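Blog > Work notes > February

Week two of the folding set is done. I said in the last post that I'd write up how the clothing tasks were going, so these are my notes, mostly for Neusa, who takes over the schedule on Monday.

The target for this batch is 200 usable episodes. An episode is one garment handled from start to finish with the hand-held grippers, one in each hand. It starts when both grippers are up and still and it ends when both are clear of the cloth. We were at 59 when I sat down to write this. That's behind, but the first 4 days went to shirts that had to be thrown out and redone.

The problem with the shirts was me. I was folding too fast. My hands know how to fold a shirt and they skip things, like sliding the cloth along with one side of the gripper without closing it. Arlindo went through the recordings and said the closing signal was all over the place. A person watching would understand what I was doing, but the model only gets the camera view and the gripper opening, and it would learn to nudge at things and hope. So now I close on the fabric, lift, move, set down, open. Every time, even when it feels silly.

Jackets are this week. I was dreading them and they are slower than shirts, but I like them more. A down jacket moves when you press it. You push the air out of one part and the next part comes up. You can't crease it the way you would a shirt, so the order matters a lot — flatten first, then bring the sides in, then fold up from the hem. If I bring the sides in before flattening, the whole thing springs open again and I lose the episode.
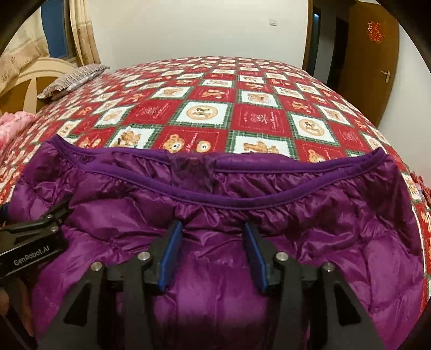
Slick linings are the other thing. The finger pads grip cotton fine but on nylon they want a proper pinch with some bulk between them. I have started taking a whole ridge of the lining at once where I used to go for a thin edge. Sebastião asked whether that would teach the model to grab too much on thin clothes. I don't know. We agreed to tag the puffy jackets separately so they can be left out later if it goes wrong.

Other things Neusa should know:

We changed the rule on failures. If the garment slips and you recover within the same motion, keep it. Rosimeire wants those in, and I think she's right, a set with no mistakes in it is not much use the first time something slips. If you have to put a gripper down or use your bare fingers, stop and mark it bad.

Change the starting position every time. Inside out, face down, one sleeve under, collar toward you, collar away. I had a run of 6 that all started the same way and we only kept two.

Move between rooms when you can. Beds are better than tables for this because the surface gives, and patterned covers are welcome.

My wrists are sore by mid-afternoon so I've been stopping at 3 — the late episodes were sloppy anyway. Trousers are next, then towels, which everybody tells me are easy.

Contact | © Colleen Kennedy | Back to top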